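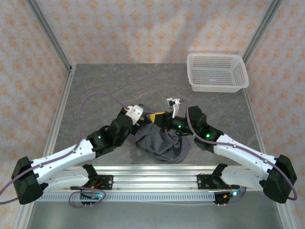 *Fig. 1. Folding top, dark gray cloth and white basket.*

## 4. Folding and basket set-up

Applies to the Nallia laundry corner, Zabala wall kit. Revised July 3, 2019. Old June sheet goes in the recycling, it had the shelf height wrong.

You need: cleared tabletop, one basket, the cloths, tape measure. Walls already papered (section 3). If the paste is still damp, stop. Come back tomorrow.

### 4.1 Wipe down

1. Everything loose off the top.
2. Damp cloth, drop of dish soap. Front to back.
3. Dry it right away. The marble pattern hides water spots pretty well, so check from low down with the light behind.
4. Do the joint where the top meets the wall. Dry cloth only.

**CAUTION:** No bleach spray near the wallpaper. The orange in the pattern fades before the pink does and you can't touch it up.

### 4.2 Place the basket

1. Basket goes to the back, right-hand side. See Fig. 1.
2. Leave 43 mm between basket and wall. Air needs to get thru the holes in the sides.
3. Start with it empty.
4. Push down on each corner. If it rocks, turn it a quarter and try again.

Note: any perforated plastic basket works if it fits. The Ploketus one is part no. 2424, sold separate. Lids are not used in this section.

### 4.3 Lay out the cloth

1. One cloth at a time. Drop it near the middle of the top, crumpled is fine.
2. Find a corner. Any corner.
3. Run the hem along to the next corner, pull both apart till the edge is straight.
4. Lay flat. Smooth from the middle out with the side of your hand.
5. Lint? Roll it off now. Dark gray shows everything, and once its folded you'll just be pressing it in.

**CAUTION:** Do not drag a cloth with snaps or a zipper across the top. Lift and set down.

### 4.4 Fold

Sizes are for the standard Gukorum cloth. Others, go by eye.

1. Long edge to long edge. Line up the hems, not the middle.
2. Smooth.
3. Short edge to short edge.
4. Smooth again, press out the air.
5. Fold once more if it's still longer than 300 mm.
6. Turn so the closed fold faces you.

Note: edges won't meet? Cloth is probably pulled out of square from the dryer. Open it, tug the two short corners (opposite diagonal), refold. Twice at most. After that put it up a bit crooked.

Note: thick cloths, skip step 5. They spring open.

### 4.5 Load the basket

1. Closed fold up, open edges down.
2. Start at the wall end and work forward.
3. Stand cloths on edge once there are enough to hold each other up. Before that, lay flat.
4. Stop below the rim. Do not stuff.

**CAUTION:** Nothing damp in the basket. One damp cloth and the whole lot smells by the next day.

### 4.6 Moving the basket

- Both hands, under the rim.
- Lift straight up, clear of the wallpaper. A plastic edge will scuff it, and scuffs on the pink don't wipe off.
- Put it back on the same spot. Small pencil mark on the tabletop helps, comes off with an eraser.

### 4.7 Upkeep

| Part | When | What |
|---|---|---|
| Tabletop | after each use | wipe, dry |
| Basket | monthly | rinse, brush the holes, air dry |
| Wallpaper | monthly | soft dry brush, top to bottom |
| Wall corners | every 400 hours of use | check nothing has worked loose, tighten by hand |

Don't over-tighten at the corners. Hand tight then a quarter turn, no more.

### 4.8 Problems

**Cloth slides around while folding.** Top still has soap on it. Wipe again with plain water, dry.

**Basket leaves a ring.** Water under it. Dry the base before putting it back. Old rings: baking soda paste, two minutes, rinse.

**Wallpaper lifting at a corner.** Thin paste on a small brush, press with a dry cloth, hold. Match the diamonds across the join befor it grabs. If the lifted part is bigger than your palm go back to section 3.5 and redo the strip.

**Cloths come out creased.** Packed too tight, or left in a heap too long. Shake out, refold, take a few out of the basket.

Next: section 5, shelf and hooks. Leave the pencil mark on, you need it there too.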